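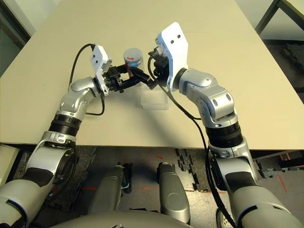

1/ Gralness council meeting thread, as promised. I got home after midnight and ate cereal over the sink, so forgive the typos. Short version: they changed the public comment rules and they did it on the consent agenda. Long version below.

2/ For anyone new here, the consent agenda is the bundle of boring stuff at the top of the meeting. Approving the minutes, renewing the copier lease, that kind of thing. It all passes in one vote with no discussion unless a council member asks to pull something out.

3/ Item K on the bundle was called "Update to meeting participation procedures." Sounds like nothing, right? I almost skipped it. The actual text was in an attachment at the very back of the packet, after the paving maps.

4/ What it does: if you want to speak at a meeting, you now have to sign up through Feteo by noon the day before. No more paper slips by the door. No more walking in at 6:55 with your notes on the back of an envelope (me, every single time).

5/ Feteo is the sign-up portal made by Wurinex, the same company that does our online permit forms. The city pays $600 a month for it. That's not a wild number and I'm not going to pretend it is. My beef is with the deadline!

6/ Think about when the packet comes out. Usually the afternoon two days before the meeting. So you get less than a day to find out what's being voted on, read it, decide you care, make an account and sign up. With a job. And maybe kids. And maybe dial-up-grade internet if you live out in Phromma.

7/ Speaking of Phromma. It was annexed into the city a while back, it has some 3,000 people in it, and for most of them the drive to city hall is longer than the three minutes they get to talk. Much longer. They still come. They came last night. 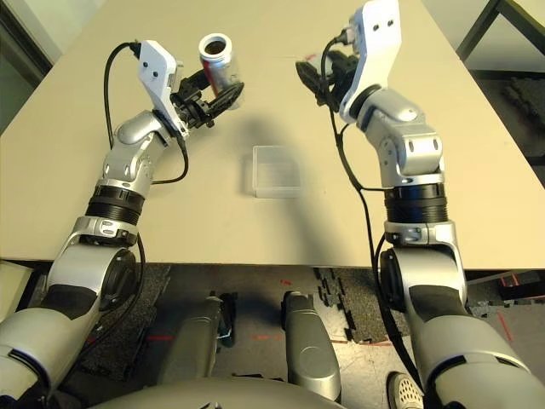 An open can with a red stripe, held upright

8/ The Phromma folks were there about the truck route, which is a whole other thread. They'd brought a petition with 900 signatures on it. Printed, stapled, in a folder. Nobody had told them the sign-up rule was about to change at the same meeting.

9/ OK so, the consent vote. The clerk read the list. One council member, from the east ward, asked to pull item K for separate discussion. Good! This is exactly what pulling is for. Under the old rules one member asking is all it takes.

10/ Except the presiding officer said it would need a second, and there was this long pause where everybody looked at their tablets. Then the city attorney leaned over and said something off mic. Then we got a second, kind of grudgingly, and K came off the bundle.

11/ I went back and read the council's own rules this morning. Section on consent items: "shall be removed at the request of any member." Any member. No second. So that pause shouldn't have happened. Small thing, but if the second hadn't come, K would've sailed through right there.

12/ Discussion went maybe ten minutes. The argument in favor was that meetings run late and staff need to know how many speakers to plan for. I do get it. I've sat through the ones that go to 1 a.m. My back has opinions about those chairs.

13/ The argument against was basically everything in post 6. The east ward member asked whether somebody without a smartphone could phone in their sign-up. Staff said they'd "look into a process." So, today, no.

14/ She also asked how many people in the last year had used paper slips. Staff didn't have it. I'd have liked that number before the vote and I think most people in the room felt the same, judging by the noise.

15/ An amendment got offered: keep Feteo, but also keep slips at the door for items on that night's agenda. Seemed reasonable to me! It failed. Then the main motion passed, 5 to 2.

16/ If you're wondering whether the public got to speak on the rule about the public speaking: yes, but afterward. Item K was voted on at the top and comment came later. One man used his whole three minutes to point that out and I was clapping, which you're not supposed to do. 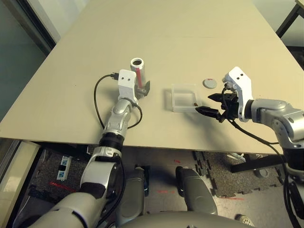
White cup with a red stripe, and a clear square tray

17/ A few replies are asking if this is even legal. I'm not a lawyer, I'm a person with a library card and too many browser tabs. My understanding is that councils get a lot of room to set time limits and sign-up rules, as long as they apply them the same way to everybody.

18/ So I wouldn't hang your hopes on a court. The better route is that rules like this are passed by a plain majority and can be changed by a plain majority. Two of the five yes votes sounded pretty lukewarm. One of them said out loud she'd be open to "revisiting in the spring."

19/ Write that down. Spring. I'm going to be so annoying about it in March.

20/ Practical stuff. The new rule kicks in at the next regular meeting. You can set up the Feteo account now, before you need it. It wants an email and a street address. I tried it this morning and the confirmation email went straight to my spam folder, so check there.

21/ There's a dropdown for which agenda item you want to speak on. If the packet isn't posted yet, the dropdown is blank and it won't let you finish. I've emailed the clerk's office about this one. Will post the answer when I get it.

22/ Written comments still work the old way. Email the clerk, put the item in the subject line, and it goes in the record. Members do read these, or at least two of them quoted from emails last night. Keep it short and say what street you live on.

23/ Correction to post 6: someone who used to work in that office says the packet deadline in the rules is 72 hours before, and they've just been posting late. I looked and I think that's right – so we could also ask them to follow the rule they already have.

24/ And for the people in my messages asking about the truck route: it got tabled to the next meeting. The petition was accepted into the record, folder and all. If you're in Phromma and want to talk about it, you'll need to be signed up by noon the day before. Tell your neighbors, especially the ones who aren't online.

25/ The meeting video is on the city page now. Item K starts a little after the pledge and the proclamation for the swim team (congrats to the swim team). Going to go find some lunch, back later for replies.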